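4. Desk run and chairs – window side

Do section 3 (carpet, skirting, power) before you start this one. If the power isn't live yet stop here and ring Sandamali Barua.

Applies to: Plollgate desk run, white top, and the Fulach mesh chair, black, with arms. The old Giáp desks go together differently, see section 7.

Two people for the desk tops. One person can do the chairs.

What you need out of the box
Desk tops, legs, bag of bolts (short and long, don't mix them), hex key, grommet liner and cap, cable tray with screws. For each chair: back, seat, pair of arms, base, gas lift, castors, another hex key. The chair key is a different size from the desk key. Put a bit of tape on one of them.

4.1 Desk run

1. Clear the wall. Blinds up and tied off.
2. Lay the top face down on the flattened carton. Not straight on the carpet, the white marks.
3. Legs on, short bolts only. Finger tight for now.

CAUTION – long bolts will come right through the top. They're for the tray brackets. If a bolt feels like it's got a long way to go, take it out and check it.

4. Fit the cable tray to the underside, towards the window edge. Leave 60 mm clear at each end or the tray fouls the legs.
5. Tighten everything. Go round the legs in a cross pattern, then round again.
6. Flip it. One person each end, lift, turn, feet down together. Don't drag it onto its feet or roll it over one pair of legs.
7. Walk it to the window wall. Leave a 30 mm gap behind for the blind cords.
8. Level. Feet screw in and out by hand. Spirit level both ways, then push down on each corner. Any rock, do it again.
9. If there's a second top in the run, butt it up and join from underneath with the flat plate. Run your hand across the join, should be no lip.

Note: the sill isn't level in every room so don't sight off it. Use the spirit level.

4.2 Grommet hole

The hole comes pre-drilled. Small and round. Liner pushes in from the top, flange sits flat on the desk. If it won't go, there's swarf in the hole – knock it out with the end of a pencil and try again.

1. Liner in.
2. Feed cables up from the tray, one at a time. Plug end first if it fits, otherwise feed from the top down.
3. Cap on last.

Fat monitor plugs won't go through. Take those over the back edge and clip them to the tray. Don't drill the hole bigger, it voids the warranty on the top and Yao-tsung Tang has to sign for a new one.

CAUTION – no power boards loose on the floor under the run. In the tray, sockets facing up, cord clipped. Chair castors chew through cords faster than you'd think.

4.3 Chairs

1. Castors into the base. Push until they click. Lean on them if you have to.
2. Gas lift into the centre of the base, cover sleeve over it.
3. Seat upside down on a clean surface. Arms on, left and right are stamped on the inside of the bracket. Bolts in loose.
4. Back onto the seat bracket. Someone holding the top of the back helps here but you can do it alone with the back resting against a wall.
5. Tighten back first, then arms.
6. Drop the seat onto the lift and sit on it, hard. That seats the taper.
7. Check the lever goes up and down. Check the tilt.

Don't pick the chair up by the mesh. Lift under the seat. Don't cut the plastic off the back with a knife either, peel it. We've had 2 backs slashed that way and there's no spare mesh, it's a whole new back from Wustano.

Note: chairs run a bit stiff for the frist few days. Leave them.

4.4 Setting the chair to the desk

Do this with whoever is going to sit there, if they're around. If not set it to the middle and leave the card on the seat.

Seat height – feet flat, elbows level with the desk top.
Arms – low enough to go under the desk edge. If they knock, drop them a notch. Chipped desk edges are nearly always arms.
Back – curve in the small of the back, not up between the shoulders.
Tilt – tension knob under the front of the seat. Clockwise is firmer. Unlocked for most people.

People over by the back wall can have the same settings, there's no difference in the chairs.

4.5 Spacing

Chair centres no closer than the width of one chair plus arms room. Leave a walkway behind, wide enough for someone to get past with the chair pushed out. Low surfaces and bits of kit between chairs are OK so long as the cables don't trail across where castors run. Unnur Snorradóttir checks this on the walkround and will make you shift it, so do it now.

Empty chairs go square to the desk or tucked in at the end of the day.

4.6 Cleaning

Desk top: damp cloth, dry cloth. No cream cleaner, it dulls the white. Cups are fine on the top, wipe rings off the same day. Coffee left over a weekend can stain.
Mesh: vacuum with the brush head. Spills, blot with cold water, don't scrub.
Castors: pull the hair and fluff out in February when the carpets get done.

4.7 Before you sign off

No rock in the desk
Cap on the grommet
Tray screws tight, nothing hanging
Chair lever and tilt both working
Cartons flattened and down to the loading bay
Left over bolts back in the bag, bag taped inside the tray

Missing parts: email Quyên Nông with the carton number and a photo of the label. Allow 40 days for tops, chair parts are quicker. Damaged on arrival, leave it in the box and tell Lộc Cù befor you assemble anything. 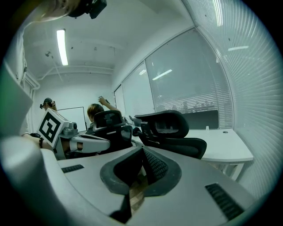
Fig. 4 – White desk on the window wall, grommet hole near centre, black mesh chair beside it.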